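Ritum Small Goods Repacking Project
Progress report to the Filham Fund, period ending September

Summary

The grant pays for the sorting and repacking of donated small electronics and accessories held at our Probert storeroom. At the end of this period 312 packages have been checked, logged and shelved out of the 1000 we agreed to process. We are slightly behind the schedule in the original application and expect to make up the difference in the next period. Spending is within budget.

Work done

The first weeks went to clearing the storeroom. The goods came to us in mixed cartons, with cases, cables, earphones and chargers all together, and much of the outer packaging had been crushed in storage. We set up 3 shelving bays by type of item and gave each bay its own log sheet. Goods without packaging are bagged and labeled before they go on a shelf.

Small retail packs are handled one at a time at the table. Each is checked for splits, missing inserts and old price stickers, then given a stock number. Clear plastic packs take longer than card boxes. The plastic scratches easily, and labels have to be placed so that the item and any printing on the pack can still be read. 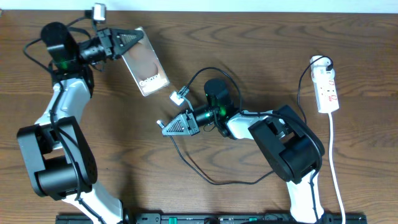 Reading time: 2 minutes

The wooden table has been a good surface for this work. Clear packs are easy to check against the brown grain, and the translucent case with the dark item inside is typical of the accessory stock. Where lettering on a pack can be made out, we copy it into the log. Where it can't, the item is entered by type only and set aside for a second check.

Problems

Labels are the main one. The first roll we bought did not hold on smooth plastic, and a number of packs had to be labeled again. We have changed to a stronger label from Fidley at a slightly higher price. The extra cost has been met from the packaging line and no change to the grant is requested.

Several cartons turned out to hold only empty cases. These do not count toward the total and have been flattened for recycling. We are asking the donor whether the contents were shipped separately.

The log was started on paper and is now being typed up. Until that is finished we can't give a full breakdown by item type. It will be attached to the next report.

Next period

Finish the accessory cartons and move on to the chargers, which need a cord check as well as a pack check. Complete the typed log. Send the first shipment to the two partner stores once their shelf space is confirmed. Order more small bags, as the present supply will not cover the charger stock.

The second grant payment is due on acceptance of this report. Receipts for labels, bags and shelving are attached separately.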